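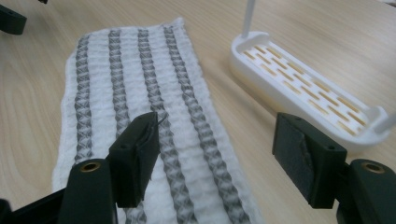

Softened water still testing hard at two taps, different reading at each

I have a Diltar single-tank softener, metered, installed in the basement downstream of the pressure tank. Well water. Raw hardness is 400 ppm, measured with drop titration at the hose bib ahead of the softener. After the softener I expected something close to zero. Instead I get 203 ppm at the kitchen cold tap and 122 ppm at the laundry cold tap. I repeated each test on Friday with a new bottle of reagent and got the same figures to within one drop. The practical complaint is laundry. Towels and kitchen cloths come off the line stiff, and the waffle weave ones are the worst, like the white one with the gray braided stripes, which goes through the wash more than anything else in the house. Detergent dose makes no difference. I have tried less, more, and a different powder.

What I have checked so far:

Salt level is above the water line in the brine tank. No bridge, I pushed a broom handle down to the bottom in several spots.

A manual regeneration runs through all positions and the brine level drops during the draw, then refills.

The bypass handles both point to Service.

The hardness setting on the head matches the raw test. The clock is correct.

The system is nine years old. The resin has never been replaced. No chlorine in the supply. Iron is low enough that the lab report lists it as not detected.

What I do not understand is the difference between the two taps. Both are supposed to be on soft water. If the resin were worn out I would expect the same number everywhere. Is there a fault that gives two different readings, or do I have two faults?

Tags: water softener, hardness, laundry, well water

3 answers

Accepted answer

You may have one fault in the softener and one in the piping. Separate them before you buy anything.

Start by testing at the softener outlet. Most installations have a drain or sample cock between the bypass and the first branch. If yours does not, use the first fixture downstream and open it fully for several minutes. Every tap in the house is some mixture of what leaves the softener and what gets around it, so the outlet reading is the one you need first and it is the one you have not given.

Case A. Outlet is near zero. The softener is working and raw water is joining the soft line somewhere in the house. Common points of entry:

1. A kitchen cold line that was left on raw water on purpose, for drinking, and later tied in to the soft side by somebody adding a dishwasher or an ice maker.

2. An outdoor hose bib fed from both sides.

3. A single-handle faucet or shower valve with a worn cartridge, where hot and cold are on different supplies. This crosses over slowly even when the valve looks closed. A laundry Y-hose with a shutoff at the far end does the same thing.

To find it, close the softener outlet valve only and leave raw water on. Open the kitchen cold tap. If it keeps running after the pressure has bled off, the water is arriving by another route. Close branch valves one at a time until it stops.

Case B. Outlet is at or above the laundry figure. Then the softener is leaking hardness, and the kitchen has additional raw water on top. The usual causes, in the order I would check them:

1. Bypass not sealing. The handles show position, they do not prove that the rotor O-rings are intact. A nicked O-ring lets raw water straight across. This leak varies with flow rate, which makes readings wander depending on how far the tap is open. Run both of your tests at the same flow.

2. Riser tube O-ring or center seal in the control valve. Raw water passes from the inlet directly to the outlet at the top of the tank without touching the resin. Typical sign: hardness is never zero, even one hour after a full regeneration.

3. Mixing screw. Some valves have a small adjustable blend port on the back of the head. They are sometimes opened during installation and forgotten. Turn it fully clockwise, then retest.

4. Resin. If the outlet is soft right after regeneration and climbs well before the meter calls for the next one, capacity has dropped. Nine years without chlorine is not old for resin, so I would put this last.

Timing matters for all of the above. Run a manual regeneration, wait for it to finish, draw off 200 gallons, and test again. A reading that is high immediately points to a seal. A reading that starts low and climbs points to resin or salt dose.

On the laundry: at 122 ppm a powder detergent still loses part of its builder to the calcium, and what is left behind in the fabric is mineral plus detergent residue. Waffle weave holds more of it in the recesses. Once the water is fixed, one or two hot washes with no detergent and a cup of washing soda will remove most of the old deposit. Do not judge the water by the first load. Line drying also stiffens cotton with perfectly soft water, so expect an improvement and not dryer softness.

Ohemaa Mahama

Comment from the original poster: There is a sample cock, it was behind the insulation. Outlet reads 122. Same as the laundry. So Case B.

Comment: Then the laundry is seeing exactly what the softener delivers. Do the mixing screw and the bypass O-rings first, no tools needed beyond a screwdriver and silicone grease. Trace the kitchen line separately.

Comment from the original poster: Mixing screw was open two turns. Closed it, flushed, outlet now reads zero by titration. Kitchen is down but not to zero. There is a tee behind the dishwasher that I cannot account for. Will open the cabinet back when I have time.

Second answer

Nine years is the end of life for most softeners. I had a Folik that did the same and the service company said the resin was gone. Replaced the whole unit with a Vurken in August and no problems. You can spend a lot of time on seals and end up buying a new one anyway.

Comment: The outlet reading does not support this. Did they test the resin or only look at the age?

Comment: They looked at it. I don't know what they tested.

Third answer

Agree with the accepted answer, with two additions.

Check the units on the head. Ofori valves and several others want hardness in grains per gallon. Divide ppm by 17.1 to get grains. If 400 has been entered as grains the unit will regenerate far too often and waste salt. If the display only takes two digits, somebody may have entered 40, which also overstates it. Neither error causes hardness at the tap, but both shorten the life of the valve seals.

Second, when titrating at low hardness use the larger sample volume given in the kit instructions. With the small sample one drop is a big step, and two readings that agree to within one drop can still be some distance apart. It does not explain a gap like yours between the kitchen and the laundry, but it matters when you are trying to decide whether the outlet is at zero.

Also label the bypass once you know which way is which. Mine was molded with the arrows on the side facing the wall.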